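# Unit 6: Undersides – reading and working on fitted panels from below

Handout for the workshop course at Cunley. Read with the bench notes for Unit 3 (fixings). Revised 27/10/2023.

## 6.1 Scope

The unit covers panels that are finished on the upper face and carry their fittings on the lower one: worktops, shelves, drawer bases, hatch covers and the lids of service boxes. Overhead work on ceilings is dealt with elsewhere and is not examined with this unit.

An underside differs from a top face in what it has been asked to do. The top is finished to be looked at and wiped. The underside is finished only as far as the maker thought necessary, and then has blocks, brackets, strips and clips fixed to it. A student who knows how these are usually set out can often tell how a panel is held before taking out a single screw.

## 6.2 Terms

- **Block**: a solid piece fixed to the panel to give depth for a screw, or to keep another part at a distance.
- **Bracket**: a shaped piece joining the panel to a second part, normally with at least one free hole.
- **Strip**: a long, thin piece. It may stiffen, seal, cover a joint or carry a cable. Do not name its function until it has been checked.
- **Row**: blocks or brackets set along one line. A row may run parallel to an edge or across the panel at an angle.
- **Witness mark**: a smudge, scratch or dent left by contact with another part.

The older Gunport sheets use "cleat" for both block and bracket. Do not use the word in your reports.

## 6.3 Light

Most faults in reported undersides come from poor light. A single lamp held straight below the panel flattens everything: a block 3 mm deep and a block 19 mm deep look much the same. Place the lamp to one side and low. Raised parts then throw a shadow on the far side, and the depth of each can be compared with its neighbour.

Side light has its own drawback. Bright metal facing the lamp will glare, while black parts go so dark that their edges are lost. Look once with the lamp to the right, move it to the left, and look again. Record only what is seen in both positions, or mark it "one side only".

A matt light grey surface is the easiest to read. It shows shadows softly and gives little glare. It also shows coloured marks well, so a faint pinkish or reddish smudge should be entered in the notes even where the source is unknown. Enter the colour and the place. Leave the cause blank.
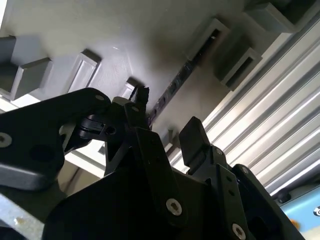 The same rule holds for surface texture. "Smooth" may be written from sight. "Painted", "coated" or "moulded" may not, unless a cut edge or a chipped corner is available to confirm it. In last July's reports several good surveys lost marks on this point alone.

## 6.4 Rows of blocks

Where blocks stand in a row, establish three things before touching them:

1. The direction of the row against the nearest edge.
2. Whether the spacing is even.
3. Whether every piece is of one type, or blocks and brackets are mixed.

A diagonal row needs care. Its direction is easily misjudged from below, as a panel seen at an angle makes parallel lines lean. Take a straight edge to the panel where access allows. Otherwise write "roughly diagonal" and give the viewing position.

On the Chala practice panel (length 888 mm) the row is set out from one corner. Measurements taken from the opposite corner will not agree with the drawing – start at the corner marked with a punch dot.

## 6.5 Fixings

Identify the screw head before choosing the tool. Countersunk heads sit flush and are often missed in a dark part. Hex-socket heads are easier to find but collect dirt, and a key that has not gone fully home will round the socket. Clear the recess with a pick first.

Small plain holes between fixings are not always spare screw holes. They may be there for pins, for alignment or to save weight. Do not run a screw into one to see if it bites.

When removing a bracket from below:

- support it with the free hand before the last screw is slackened;
- slacken all screws a quarter turn before removing any;
- wear eye protection throughout.

Up to six screws may be kept in one tray. Above that number, use the labelled card.

## 6.6 Recording

Sketch the panel as seen from below and write "FROM BELOW" across the top of the sheet. A mirrored sketch without this note is the commonest cause of holes drilled on the wrong side. The Volleveck sheet has a printed box for it; plain paper does not.

Practical for this unit: sketch and annotate the Chala panel, side light only, no removal of parts. Hand in both lamp positions on one sheet.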